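Wheel spacers or new wheels to fill the arches on a Furkine estate?

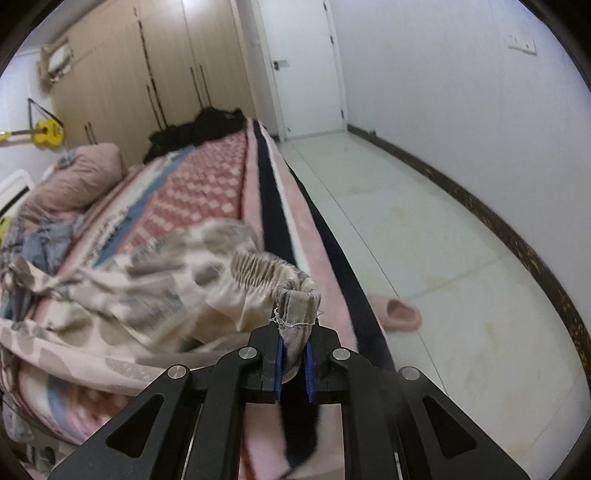

Spacers are fine if you buy hubcentric ones and fit them properly, a few people at my club told me, and then the next lot said they'd never have them on a car they cared about. So I'm none the wiser and I'm hoping somebody on here can help!

I've got a Furkine estate, bog standard apart from a set of lowering springs I had put on in October. It sits lovely from the front, but the back wheels look lost in the arches. From behind it's as if somebody has fitted wheels off the next model down. I'd like them further out so they sit closer to flush, nothing silly, no stretched tyres.

The way I see it I can either get spacers for the back only, or sell my wheels and buy a set with a lower offset. I've been looking at the Bandetti ones in dark grey (gorgeous, but pricey) and there's a used set of Filalitz going near Ham for £500 with tyres that the seller says have plenty left. My budget is £500 all in, so that would be the lot gone. Spacers would leave me change for a proper alignment, which I haven't had done since the springs went on. I know, I know.

I do a fair bit of motorway and we load it to the roof when we go camping, so I don't want it rubbing every time we hit a dip. Has anyone done this on the same shape car? And do I need to tell the insurance about spacers?

Posted by lowandslowish

arch_enemy

I ran spacers on the back of mine for 2 years and had no bother at all, so I'm in the "fine if you do it right" camp. Get hubcentric ones, so the spacer sits snugly on the hub and the wheel sits snugly on the spacer. Mine were the plain slip-on sort and needed longer bolts. Please don't reuse your standard bolts with those, you'll have hardly any thread holding the wheel on. Ask the seller what length you need for your exact car and spacer, and check the seat shape matches your wheels as well, because ball seat and cone seat bolts are not the same thing and it's easy to order the wrong ones (guess how I know).

Clean the hub face before you fit them. I went at mine with a wire brush for a good half hour and there was still rust in the corners. Any crud left on there and the wheel won't sit flat, then you get a wobble and spend a month blaming your tyres. Use a torque wrench, set to the figure in your handbook, and check them again after your first 100 miles.

On the rubbing – test it loaded before you go anywhere. I put two mates and a boot full of paving slabs in mine and drove slowly over the speed humps by the school. It caught the arch liner on one side only, and I had to go down a size on the spacers. Lowered estates drop a lot at the back with weight in, more than you'd think from looking at it on the drive.

And yes, tell your insurer. Mine wanted to know about the springs and the spacers separately. It added £29 to the year and I've got it in writing, so I sleep better.

grumpy_offset

wheels. spacers always look like a bodge to me and you can see the edge of them when the wheels are clean

tea_and_torque

I'd sort the alignment before spending a penny on either! If it's been on lowering springs since October without one, your rear camber and toe could be well out, and that changes how the wheel sits in the arch. Mine looked sunken at the top and a good part of that was camber. Get it set up, look at it again from behind, then measure.

For measuring, hold a straight edge down from the arch lip so it hangs past the tyre and measure across to the wheel face. Do both sides. Mine were different by a few millimetres, and the garage said that was normal enough for the age of the car.

As for the used Filalitz, go and see them in person and take a torch. Look round the inside of the barrels for cracks and flat spots, that's where the damage hides, and read the date codes on the tyres. Plenty of tread is no good if they've been sat in a shed for years. Get the offset, width and centre bore off the back of the wheel as well and don't rely on the advert. If the bore is bigger than your hub you'll want spigot rings, but they're only a few quid. If it's smaller, leave them where they are.

I went for new wheels in the end and I'm happy with them, but it took me ages to save up and I did have spacers on for one summer in between. They were fine. Whichever you go for, put the old bolts in a labelled bag, I still can't find mine.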